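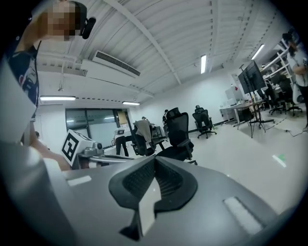

Photo: Nesrin Soylu / Sollemton

ok budget thread, as promised. Feb round closes soon and I've got 18 tabs open, so forgive the typing

1/ We're pricing hand-held grippers for the Osow project. The grey sort with the black textured pad in the middle, marker cube on the far side. Question is how many. I said 6. Aaliyah Beaudoin says 7 and she's usualy right

2/ Case for 7: one is always in bits on somebody's bench. Always. Plan for the spare now or beg for it in summer

3/ Case for 6: money. Obviously

4/ Things I left off last year's sheet and paid for later: spare pads, chargers, cable, storage cards, a decent case to ship them in. Put in a line for each. Even a small one

5/ Pads got quoted separately by Morin. £942 for the lot, delivery not included (why is delivery never included). Skaren still haven't replied, chased them twice

6/ Head cameras are a different pot. Do NOT let anyone move them into the gripper line, it makes the unit price look mad and then finance want a meeting

7/ Also floor space. Desks, big monitor on its stand, office chairs, people. Ask where the new kit will live before you order it. I want shelving in the same bid, Aaliyah thinks it'll get knocked out. We'll see

8/ Lead times: get them in writing. "Few weeks" on the phone is worth nothing when your grant has an end date

9/ Somebody asked about renting. Looked at it for Osow, didn't work past the first couple of months. Might suit you if it's a short job

10/ Right, going with 7 and cutting the second monitor. Sheet goes in tonight. If anyone has a contact at Skaren who answers emials pls send them my way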